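Grustar Practice Kit for Two-Finger Grippers on Small Arms

Product page, last changed June 11, 2024

Product group: Safe handling and work rules
Maker: Ponurholm
Delivered from: our store in Namden

What the kit is for

The Grustar kit helps a small team to write down its rules for working near a light robot arm, and then to keep them. Many teams buy the arm first and speak about the rules later. With the kit you receive the rule cards, the floor tape, the bins and the log book in one carton, so the rules can be on the wall before the arm makes its first move.

The kit is made for light arms with a two-finger gripper, used for picking, sorting and putting away of small hand tools and household things. It is not suitable for welding, for cutting, or for arms that work behind a full fence. For these you need a safety engineer and a different product.

What is in the carton

Rule cards, A5, washable, set of 100
Log book with numbered pages
Floor tape, yellow, one roll
Open-front bins for small parts
Finger gauge for checking the gripper opening
Key tag for the person who holds the stop button
Wall holder for the cards, with screws

The cards

Every card carries one rule in large letters and a short explanation on the back side. You choose the cards that fit to your workplace and leave the others in the box. Empty cards are also included, and we recommend to use them. A rule written by the team in its own words is read more often than a printed one.

The cards are divided in two colors. Blue cards are for before the start: the table, the light, the objects, the people. Gray cards are for the time when the arm has power.

Some of the blue cards:

Clear the path between the object and the place where it must go.
Put sharp and pointed tools in a bin with a low front, handle toward the gripper.
Lids must be closed on all jars and bottles.
Check both finger tips for cracks and for grease.
Say aloud who holds the stop button.

Some of the gray cards:

Hands stay outside of the tape.
Do not catch a falling object.
A change in speed is written in the log book first.
After any stop, look at the fingers before you start again.

Working in kitchens and other normal rooms

We are asked often if the rules are the same when the arm works on a home counter and not in a workshop. The main rules are the same. The difference is that a home counter has food, glass and patterned surfaces, and the people there are used to reach across it without thinking. The Mohmand supplement, sold separately, has additional cards for this kind of place. It covers glass near the gripper, food that stays out during work, and strong patterns on the worktop, which can make it hard for a camera to find the border of an object.

With the supplement we advise to begin with one tool in one bin. A screwdriver is a good first object. It has a clear handle, it does not break, and its shaft shows you quickly if the grip is not straight. Place the bin so that the fingers can come to it open, with free space on both sides.

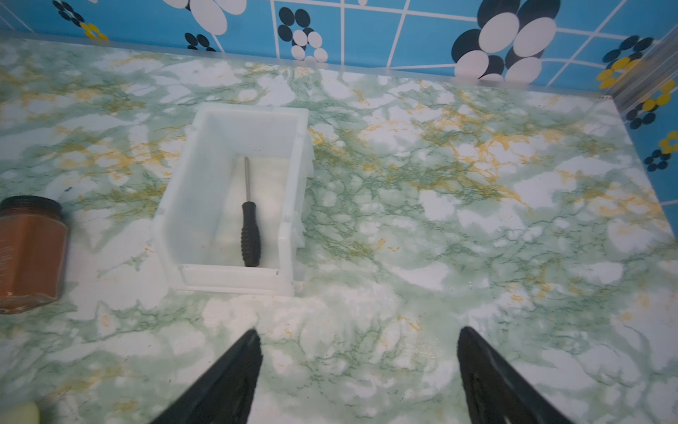
When the first object goes well, add a second one of a different shape, and write both in the log book with the speed and the grip force. Please do not change the object and the speed on the same day. If a grip fails, you will want to know which of the two was the cause.

The log book

Each page has space for the date, the task, the name of the person with the stop button, and all stops with the reason. There are 2,000 lines in one book. Pages are numbered and sewn, so a page that is taken out will be noticed. Full books should be kept for as long as the arm is in use. Refill books can be ordered alone.

Rules and standards

The kit does not replace the risk assessment which the law in your country may require, and it is not a certificate. The instructions of the arm maker come always first. If one of our cards says something different from these instructions, take the card down and write to us.

Technical data

Weight of the carton: 700 grams without the bins
Card material: coated board, wipe with a damp cloth only
Languages on the cards: English, others on request
Guarantee: 2 years on gauge and wall holder

Ordering

The kit and the Mohmand supplement are in stock in Namden. Schools and training workshops can ask for a sample set of blue cards before they order. The next edition of the cards is planned for November, and owners of the present edition can exchange single cards without cost. Please give the edition number from the bottom of the card box when you write.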